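Open day on Losard, November 18, 2019

I had two nights on Losard before the open day at the seabird station at Canunach, and I could easily have stayed a month! The island is small enough to cross by bus before your coffee gets cold, and the ferry from Tadier drops you right beside the market, where women sell smoked fish, limes and a sticky coconut cake that I bought three days running.

The station is up the hill past the old lighthouse. Lukian Moroz met our group at the gate and took us straight to the hides. We had barely sat down when a tropicbird came in over the cliff, tail streaming, and landed so badly that everyone laughed. They breed in holes along the rock face, 329 nests at the last survey, and you can look into 2 of them from the path without bothering the birds.

After that came the nursery, where they raise native trees for the slopes the goats stripped bare. I loved this part. Bereket Mekonnen let us pot up seedlings (mine leaned, he straightened it kindly) and told us almost 400 had gone into the ground since February. Ebony is the slow one. He showed me a plant no taller than my hand that was already four years old.

Lunch was octopus curry under the trees, and then a walk down to Vashisht beach with Ivan Derkach. The sand is coarse and pinkish, the water is clear right to the drop-off, and there is one snack bar, which closes when the owner feels like it. Take a hat and reef shoes — the path is steep and the shallows are full of urchins.

The bus back to the harbor is number 36. It leaves from the lighthouse, and the last one goes at five. Tickets for the open day are sold at the gate, cash only.
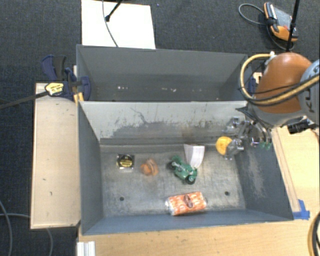
Tymofii Zakharchenko: We went up to Canunach the same day and missed the tropicbirds completely, so I'm jealous. Does the 36 run on Sundays too? We ended up walking down to the harbor, and it's a long way in the heat with kids.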